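Brurnico Enclosure Register

Version 8, September 1, 2021
Maintained by Daryna Boiko and Guoqing Luo

A table of small electrical enclosures held in the Stistgate parts store, one row per item. The register has 3014 rows, of which 563 are marked retired. Retired rows keep their ID and are never reused.

Fields
id - integer, starts at 1000
finish - painted, bare or unknown
depth_mm - outside depth, lid fitted
lid_fixing - screw, latch or none
note - free text, may be blank
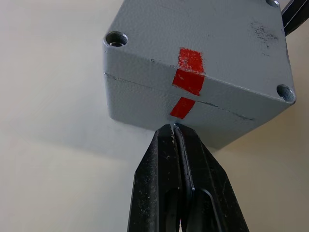

Depth was measured with calipers and rounded to the nearest millimeter. Rows entered before January used the catalog value instead - these have "cat" in the note field. Do not mix the two when checking clearances.

Known problems
Some latch types are entered as none. Aiman Goh is correcting these by shelf, starting with Jiklow stock.

File format is CSV, UTF-8, comma separated, with a header row. Blank depth means not measured. Send corrections to Daryna with the id and the field name.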